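New on loan: the Rimidau hand-held gripper kit

From 1st September members can borrow the Rimidau kit from our equipment shelf. It is a gripper which you carry in your hand, with a camera fixed on it, and you use it to record how a person picks up and puts down everyday objects. The recordings are then used to train a robot arm. The kit was lent to us in February by Laker, the firm that sells it in our region, and Aniela Pawłowska and Gediminas Vanags have worked with it since that time.

Their opinion is mostly good. The tool weighs 383 grams without the cable, and Aniela could hold it through a whole morning before her wrist complained. Gediminas is less patient and prefers to stop after 68 recordings. The software starts quickly and it saves each recording in its own folder, so a bad one is easy to delete. The printed manual is weak. It explains the charging on three different pages and the calibration on none, and we had to write to Laker for the missing sheet (a copy is now in the lid of the case).

Objects with a simple shape gave no trouble. A hairbrush was more difficult, as the back is round and the pins come very close to the lens. Aniela advises to close the fingers slowly on such things and to watch the preview on the laptop, at least for the first recordings. Small boxes and cups can be done faster.

We also compared it with the older Prieto model, which Valentyna Didenko still uses for her own project. The Prieto is heavier and its trigger is stiff, but the battery door is much better made. On the Rimidau this door opened by itself 2 times during our test – please check it before you start.

The loan is free for members, with a deposit of 100 euros. Please write to Drita Halilović at the loan desk and say which laptop you will bring. The case contains the gripper, the cable and a charger. The laptop is not included.
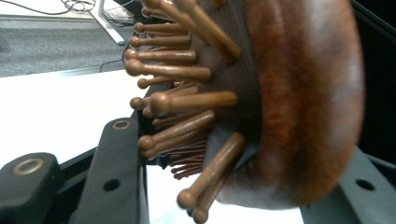
Do I need to have a robot arm at home to borrow the kit?

Only the kit and a laptop are needed for recording. If you want to try your recordings on an arm later, ask Drita for a place at the bench.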